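Chest freezer with Chinese energy label: display dark, blue light on. Is it running, and how do I read the label?

Posted May 2020 by tmarsh_garage

I picked up a second-hand white chest freezer with a blue lid trim from a house clearance. No manual came with it. The seller said it had been brought over in a shipping container with the rest of a household and had run on a step-up transformer in their basement. I have it in the utility room on the same transformer, a Wallwood unit, which was included in the price.

Two questions. First, the label on the front is a China Energy Label and I can't read Chinese. I would like to know what it costs to run before I fill it. Second, the digital display on the front panel is blank, but a small blue light lower down is lit. I don't know if the display is dead or if it goes to sleep. I don't own a freezer thermometer.

It's against the wall now. I can move it if the location is a problem.
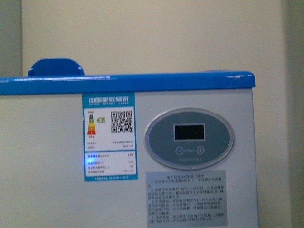
Harsh Grewal: Pull it forward before you do anything else. A lot of chest freezers have the condenser tubing bonded to the inside of the outer skin, so the side walls and the back are what get rid of the heat. Leave 4 inches behind it and the same on each side. If it is pushed tight against the wall the compressor runs longer and whatever the label says about consumption no longer applies.

Reading the label. The layout is standard, so you can get most of it without the language:

The colored scale is the efficiency grade. Green at the top is best, red at the bottom is worst. The little green arrow next to it carries the grade number for your unit. Yours should be a 2 if it is the same label I'm thinking of.

The bold figure in the top row of the table is energy consumption, in kWh per 24 hours. Multiply by 365 for a year. At 0.82 that is 299.3 kWh. At 13 cents per kWh it comes to $38.91 a year, plus whatever your transformer wastes. Transformers draw power even when the compressor is off, so measure the two together at the wall. My own freezer and transformer together used almost 100 kWh more per year than the label suggested.

The smaller rows are usually compartment volumes and freezing capacity, but the order varies by appliance type and I would not guess. Use a phone translator on the headings.

The QR code goes to a registration record. It may or may not open from outside China.

Check the transformer rating too. If it is a 600 VA model it may be too small. Starting current on a compressor is several times the running current. Look at the rating plate on the back of the freezer and leave a wide margin. Also check the frequency. A motor marked 50 Hz only will turn faster on 60 Hz and run hotter. A plate marked 50/60 Hz is what you want.

On the display, I don't know your model. On some panels the screen blanks after a period without input and any button wakes it. Press plus or minus once and wait. 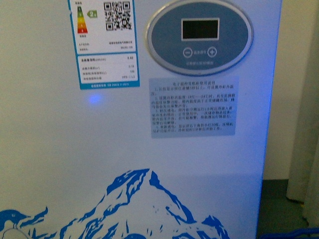 If a single press does nothing, hold each button for 8 seconds. Some controls have a child lock that is released with a long press. If there is still nothing, unplug it, wait ten minutes so the pressure in the system can equalize, and plug it back in. Most displays do a segment test at power-up. A screen that stays dark through that is either a failed display or a loose ribbon cable behind the panel.

A small lamp being lit tells you very little. Depending on the maker it can mean power present or compressor running. Buy a thermometer. Put it in a glass of water and antifreeze mix, or between two frozen packs, and leave it overnight. You want 0 °F or lower.

Answer from skeptic_2693

just plug it in and see if ice cream gets hard. mine had no display at all and ran for years

Answer from Mutgate

Agree with the first answer on clearance and on 50 vs 60 Hz. One correction. The label figure comes from a test under fixed conditions, in a room kept at a set temperature. An unheated utility room will give you less in March and more in August, so take a wall meter reading over at least a full week in each season before you decide it is expensive.

Also, if it was tipped on its side in the move, stand it upright for a day before powering it. The oil needs to drain back to the compressor.

Last updated May 2020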